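Visit to the Munteanu workshop, Truritz

Our December visit was to the robot workshop at Munteanu, on the upper floor of the old dye works in Truritz. Members who came on the factory trips in the spring will remember the building from the car park side. The lift was working this time. We were met at 2 and had coffee first, which was welcome after the walk from the station.

The workshop builds and tests mobile robots for fetching and carrying in kitchens and care homes. The project is called Clukura. When we booked, we were promised a demonstration of a robot moving groceries from place to place. We did get part of one, but most of the afternoon went on a fault, and several of us thought that was the better half.

A carton had been lifted and set down several times without trouble before we were let in. On the first run in front of us the gripper closed, the arm began to rise, and then everything stopped with the carton in the air. A few seconds later the fingers opened and it dropped. It was a short fall and the carton did not burst. One of the engineers pressed the stop button, and we were asked to stay behind the line by the door while they looked at the log on a laptop.

The explanation took a while and I may have some of it wrong. The arm has a limit on how hard it may push against anything, so that it will not hurt a person standing in its way. Something had tripped that limit although nothing was touching the arm. The robot then did what it is told to do in that case and stopped moving. Stopping was correct. Opening the fingers was the fault, as the gripper is meant to hold on to whatever it has until someone clears the alarm. The log showed 17 earlier alarms of the same type out of 1,444 lifts, but in all of those the gripper had been empty, so the second problem had never shown itself. 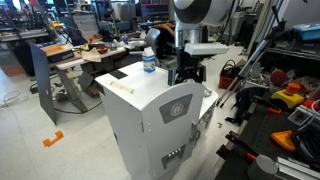

The Clukura robot at Munteanu, with a milk carton on the base and the gripper to the right of it.

We asked what would happen if it had been a pan of hot soup. The answer was that it is not allowed to carry anything hot, and will not be until this is put right. Someone else asked whether the stop button would also make it let go. It should not, and they tested this for us with the arm held low over the base. The gripper kept its hold both times.

The cause of the false alarm had not been found by the time we left. One view was that a cable inside the arm was being pulled at a certain height. The other was that the weight of the gripper had been entered wrongly after a repair, so that the arm thought it was being pushed when it was only lifting itself. They meant to check the weight first as it is the quicker job. Until then the robot was to run at low speed only.

After this we were shown the parts store and a older arm supplied by Gulladia, which has been taken out of use and can be handled. It is heavier than it looks. The talk on batteries was dropped for lack of time, but the notes have been sent on and can be had from me by email.

There were 6 of us on the visit. The rooms are warm and there are few places to sit, so anyone going on a later trip should dress for standing. Bags have to be left at the desk downstairs. The return train leaves from the far platform, over the footbridge, and we only just caught it.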